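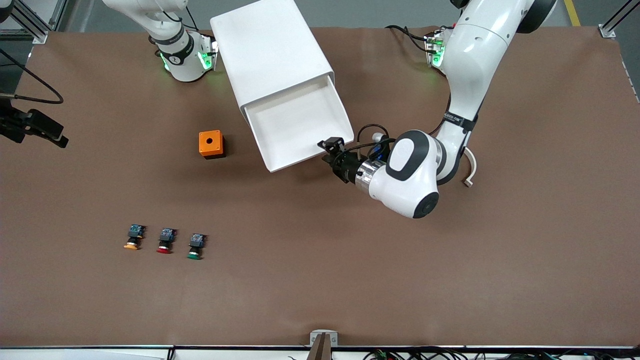 Drawer box

A drawer box is the open container which forms the body of a drawer. It slides in and out of a cabinet, a desk or a chest. In everyday speech people say simply "drawer", but furniture makers keep the two words separate, and the visible front panel is often a different piece.

Form

The usual drawer box has a floor, two long side walls, a back and a front. Some are delivered as a shell, with one end left open until the front is fixed. Related forms are the tray, with lower walls, and the sleeve, in which a smaller box slides. A shallow box is used for cutlery, paper and small tools, a deep one for bed linen or pots.

Sizes

Sizes are not the same in all countries. The workshop handbook of Leonidas Vasilakis, much used in Dirkau, gives an inside depth of 492 millimetres for kitchens and 812 for map chests. Boxes wider than 800 millimetres normally receive a support under the floor, so that it does not bend.

Care

Smooth surfaces are cleaned with a damp cloth. The corners collect dust and should be wiped separately. Before putting things back, the box must be fully dry.

Related articles
Cabinet runner
Chest of drawers
Map chest
Štěpánek joint
Vancombe desk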